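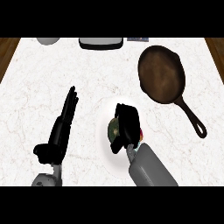
Stetunberg council sets limit on gap between press briefings

Wednesday, January 31, 2018

The council of Stetunberg has adopted a rule under which its leader must hold an open press briefing at least once every 5 weeks. The rule was passed at Monday evening's sitting and takes effect at the start of next month.

Until now the council's standing orders have left the timing of briefings to the leader's office. The last open briefing was held in October, when reporters were invited to put questions on the town budget. Written statements have been issued in the meantime, but opposition members argued that these did not allow for follow-up questions.

The motion was brought by the opposition group after it received a petition signed by 575 residents. The petition asked for regular briefings and for a full record of each one to be placed on the council's website. Both requests are included in the text as adopted.

An amendment put forward by the ruling group was also accepted. It allows a briefing to be put off by up to 2 weeks during an election period or a civil emergency - the reason must be given in writing and published on the same day.

The leader's office said in a statement that it would respect the decision. It noted that it had answered 171 written questions from the press during the past year and that this service would continue alongside the new briefings.

Any news outlet that covers the district may attend, including those based in Torkonach and Štefanec. Outlets that have not attended before are asked to register with the press office no later than noon on the working day before a briefing. Residents may watch from the public gallery but will not be able to put questions.

Briefings will be held in the Clemon Room on the ground floor of the town hall. Sound recordings will be kept for one year and may be requested free of charge.

The date of the first briefing under the new rule will be announced by the press office. The council will review the arrangement at its annual meeting.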